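Fatima's soup question from last time got me cooking again, so I've been making a big pan of Larysa's barley and leek on Sunday-free evenings (any evening I'm not at choir, then). It takes 800 g of leeks and more butter than I'd like to admit - worth it! 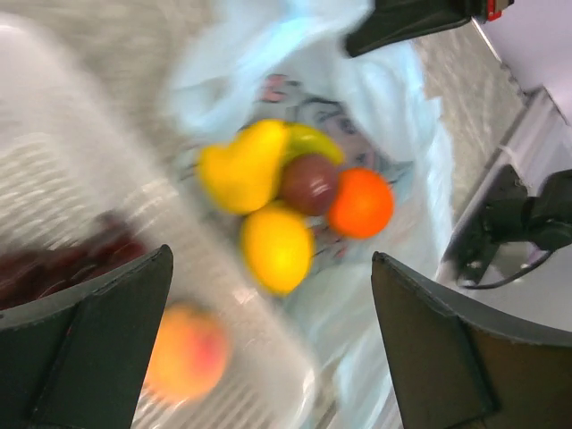

Pudding after a soup like that wants to be quick. My favourite is a pan crumble, with oats and brown sugar toasted in butter for five minutes and spooned over warm fruit. A bright yellow pear like that one is lovely sliced in, and I'd save the banana for the very end so it keeps its shape. Custard on top, please.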